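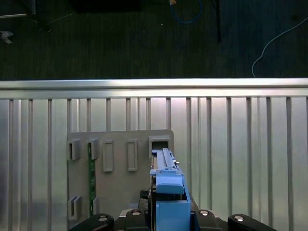
Blue plastic part at the square holder on its gray mounting board.

Flitport Parish Newsletter Archive: progress report to the Groltalis Fund, period ending February

We set out to scan 1,068 newsletters. By the end of the period 800 were done, which puts us slightly behind the schedule and well ahead of what the schedule deserved. The remaining issues are mostly from the mimeograph years, when purple ink was plentiful and legible typing was optional.
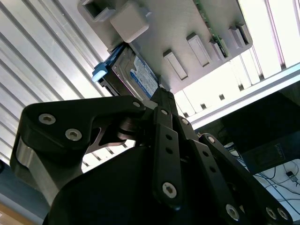

Indexing is slower. The Fetthorpe supplement changed its name four times during one feud over the bandstand, and each faction numbered its own issues from one. We have settled on a single sequence and expect letters.

Spending is within budget apart from archival boxes. We ordered 192 and the supplier sent lids for all of them. The bases followed three weeks later.
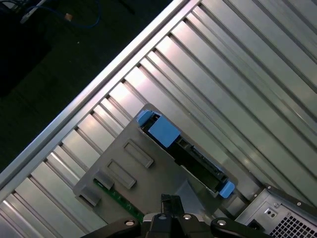

Public access opened quietly in January, with 348 searches in the first month. The most popular term was "obituary," followed by "pie."

Next period: finish scanning, correct the recipe pages, and ask you for the second payment.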